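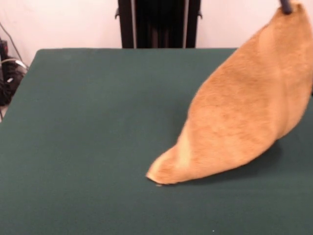

읽는 시간 7분

6월 작업 노트, 오전 11시부터

황갈색 털 원단 차례다. 어제 노트 끝에 "내일은 꼭 늘어뜨려 보고 나서 자를 것"이라고 크게 써 놓고 갔더니 아침에 와서 보니 글씨가 너무 커서 조금 민망했다. 그래도 덕분에 가위부터 들지는 않았으니 잘한 일이다. 지난번 회색 원단 때 마음이 급해서 결도 안 보고 등판부터 잘랐다가 한 벌을 통째로 다시 뜬 걸 생각하면 아직도 속이 쓰리다.

원단은 Flolten에서 온 것, 롤 번호 2962. 길이 짧고 촘촘한 털인데 손바닥으로 쓸면 방향이 그대로 남는다. 밝은 데서는 따뜻한 금빛이 도는 황갈색이고, 접힌 골로 들어가면 주황 기가 도는 갈색으로 한 단계 가라앉는다. 견본첩으로 봤을 때는 솔직히 조금 밋밋하다고 생각했는데 크게 걸어 놓고 보니 인상이 꽤 다르다. 견본 조각이 손바닥만 하니 접힌 데가 생길 일이 없고, 그러니 그 진한 색을 볼 일도 없었던 거다. 앞으로 색 정할 때는 작은 조각이라도 한 번 구겨서 보자고 Geeta Bhatt에게 말해 두었다. Geeta는 자기는 원래 그렇게 한다고 했다. 나만 몰랐나 보다.

늘어뜨림

위쪽 가장자리 한 점만 잡고 매단 모양이 위 사진. 가운데가 불룩하게 퍼졌다가 아래로 내려오면서 뾰족하게 모이는 물방울 꼴이고, 끝이 탁자 면에 닿을락 말락 한다. 윗부분에 세로로 부드러운 주름이 하나 잡혔다. 이 주름이 마음에 든다. 칼로 접은 것처럼 날카롭지 않고 둥글게 접혀서, 망토나 어깨 덮개 쪽으로 써도 뻣뻣해 보이지 않을 것 같다. 다만 이건 바탕천만의 성격이고 안감을 대면 이야기가 달라지니까 너무 들뜨지는 말 것.

아래 끝이 말린 데는 털이 거의 크림색으로 보인다. 처음에는 이염이나 바랜 자국인가 싶어 조금 걱정했는데, 손으로 뒤집어 가며 만져 보니 털이 벌어진 자리는 다른 데서도 비슷하게 밝아졌다. 귀 끝이나 소매 끝을 일부러 살짝 말아서 마감하면 따로 밝은 천을 덧대지 않아도 테두리처럼 보일지 모르겠다. Hourani 여우의 귀 끝을 어떻게 할지 한참 고민하고 있었는데 의외의 데서 실마리가 나온 셈. 시험편을 하나 만들어서 Yesenia Restrepo에게 보여 줄 생각이다. 여우 얼굴은 결국 Yesenia 손에서 정해지니까.

탁자 덮개는 짙은 청록색 그대로 두기로 했다. 흰 종이를 깔면 이 털은 가장자리가 날려 보이고, 검은 데서는 골과 그림자가 한 덩어리가 되어서 주름을 읽기 어렵다. 청록은 따뜻한 색과 잘 갈라져서 눈이 편하다. 그 대신 먼지가 너무 잘 보인다. 앞쪽 가운데에 하얀 점이 하나 붙은 걸 사진 보고서야 알았다. 보풀인지 뭔지는 모르겠다. 털 원단 올리기 전에 덮개부터 테이프 롤러로 한 번 밀 것. 이것도 크게 써 둬야 하나.

결 방향과 재단

아래로 쓸어내렸을 때 매끈한 쪽을 "내림"으로 정하고, 뒷면에 초크 화살표를 그렸다. 화살표는 작게 여러 군데 그리는 게 낫다. 크게 하나만 그려 두면 조각을 떼어 내는 순간 그 조각은 고아가 된다. 전에 Kanchan Rajput이 본에 있는 화살표만 믿다가 좌우 볼 조각을 서로 거꾸로 놓은 적이 있는데, 다 꿰매고 나서야 한쪽 볼만 색이 어둡다는 걸 알았다. 그때 둘이서 한참을 조명 탓을 했다.

결 배치는 이렇게 적어 둔다. 등판은 목에서 꼬리 쪽으로 내림. 배는 같은 방향. 귀 바깥은 끝을 향해서 올라가게. 볼은 코에서 바깥으로 퍼지게 놓고 싶은데, 그러려면 본을 비스듬히 돌려야 하고 그만큼 자투리가 많이 나온다. Aarti Prajapati가 꼬리 안쪽 심을 싸는 조각을 그 자투리에서 뽑으면 어떻겠느냐고 해서 본을 맞춰 보니 들어간다! 꼬리 안쪽이라 결이 어디를 향해도 상관없고. 점심 먹기 전에 이 문제가 풀려서 밥이 맛있었다.

시접은 25밀리미터로 넉넉하게 잡았다. 너무 넓다는 말을 들을 걸 알고 있지만 첫 벌은 넓게 가고 싶다. 털 원단은 한 번 박아 보고 나서 뒤집으면 꼭 생각보다 몸집이 커 보여서 다시 들이게 되는데, 들이는 건 쉬워도 내는 건 안 된다. 두 번째 벌부터 줄이기로.

자르는 건 뒷면에서 칼로, 바탕천만 지나가게. 가위를 쓸 때는 아랫날을 털 밑으로 밀어 넣고 끝만 조금씩 움직였다. 이렇게 해도 털이 날리기는 한다. 창문을 열었다가 바람에 털 부스러기가 차 마시는 자리까지 가서 도로 닫았다. Wagner Lins의 검은 스웨터에는 미안하게 되었다.

무게

재단한 등판만 달아 보니 218그램. 회색 원단으로 만든 같은 조각을 달아 둔 기록이 있으면 비교가 될 텐데 지난 노트를 뒤져도 없다. 왜 그걸 안 적었을까. 회색 등판이 창고 상자에 남아 있을 테니 찾으면 옆에 적어 넣을 것. 느낌으로는 황갈색 쪽이 손에 더 묵직하게 감기는데, 느낌은 느낌일 뿐이라서.

박음질 시험

실은 Skeseo 갈색을 걸었다. 땀을 짧게 하면 털이 땀 사이에 씹혀서 겉에서 줄이 보이고, 조금 길게 놓으니 훨씬 낫다. 박기 전에 털을 안쪽으로 밀어 넣고 집게로 물려 두는 게 귀찮아도 제일 확실하다. 핀은 털 속으로 사라져 버린다. 하나를 못 찾아서 한참을 쓰다듬다가 결국 자석으로 찾았다. 털 원단에는 핀 금지, 이건 우리 작업실 규칙으로 하자고 내일 말해야겠다.

박고 나서 솔기에 낀 털은 굵은 바늘 뒤쪽으로 살살 빼냈다. 처음에는 반대쪽까지 다 빼려고 욕심을 내다가 바탕천 코를 하나 건드렸다. 겉에서는 안 보이지만 안쪽에 풀을 조금 발라 두었다. 솔기를 따라 빗질을 하면 이음매가 꽤 잘 숨는다. 결이 같은 방향일 때만 그렇고, 볼처럼 방향이 꺾이는 데는 가르마 같은 선이 남는다. Geeta는 그 선이 여우 얼굴에서는 오히려 자연스럽다고 하고 나는 아직 잘 모르겠다. 얼굴을 다 붙여 놓고 멀찍이서 봐야 알 것 같다.

보관

말아 두는 걸로. 접어서 쌓아 두면 접힌 자리의 털이 눕고, 빗어도 한동안 선이 남는다. 털이 바깥으로 오게 말고, 겉을 얇은 면포로 싸서 선반 맨 위 칸에. 위에 다른 롤을 얹지 말아 주세요. 특히 Vadadden에 보낼 캔버스 롤, 그거 정말 무겁습니다. 자투리는 결 방향이 적힌 것만 봉투에 넣고, 적히지 않은 것은 속 채움 상자로 보냈다.

다음에 할 것

귀 끝 말아 마감한 시험편 (크게 말 것, 작게 말 것 둘 다)
안감 댄 상태로 다시 한 점만 잡고 늘어뜨려 보기. 세로 주름이 그대로 부드러운지
회색 등판 찾아서 무게
Flolten에 같은 롤로 더 받을 수 있는지 물어보기. 롤이 바뀌면 색이 또 조금 다를 테니 답이 오기 전까지는 꼬리 두 번째 벌을 자르지 않기
테이프 롤러 새것 꺼내기, 지금 것은 털이 너무 많이 붙어서 굴리면 오히려 떨어진다

오후에 남은 시간에는 볼 조각 본을 다시 그렸다. 코에서 퍼지는 각도를 조금 줄여서 그린 쪽이 B, 원래 것이 A. 둘 다 본 서랍에 있으니 Yesenia가 오면 먼저 대어 보고 골라 주면 좋겠다. A에는 커피 자국이 있다.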